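Gestern Abend um elf saß ich immer noch vor einem Bug, der eigentlich gar keiner war, und den muss ich jetzt loswerden. Wir haben bei Jostik so ein kleines Java-Modul, das Adressen sortiert, bevor sie in den Export gehen. 426 Datensätze rein, und im TreeSet landeten 278. Kein Fehler, keine Exception, nix!

Ich hab natürlich erst mal den Import verdächtigt (der ist von mir, also naheliegend). Dann die Datenbank. Dann hab ich Rhonda Turcotte angeschrieben, und die fragte bloß: "Was macht denn dein Comparator?"

Tja. Mein Comparator verglich nur die Postleitzahl:

`Comparator.comparing(Adresse::getPlz)`

Und für ein TreeSet gilt: Kommt beim Vergleich 0 raus, ist es dasselbe Element - und das zweite fliegt stillschweigend raus. Das steht sogar in der Doku, ich hab's bestimmt schon zweimal gelesen. 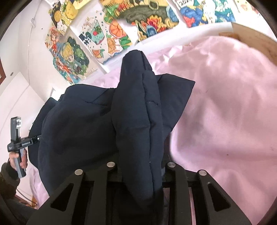
Also noch ein `thenComparing(Adresse::getId)` hinten dran, und schon waren alle 426 wieder da. Eine Zeile! Rhonda meint, ich hätte gleich eine Liste nehmen und `sort()` aufrufen sollen, und vermutlich hat sie recht. Im Mai bauen wir den Export sowieso um, dann fliegt das Set raus. Bis dahin hab ich einen Test dazugeschrieben, mit zwei Adressen und derselben Postleitzahl.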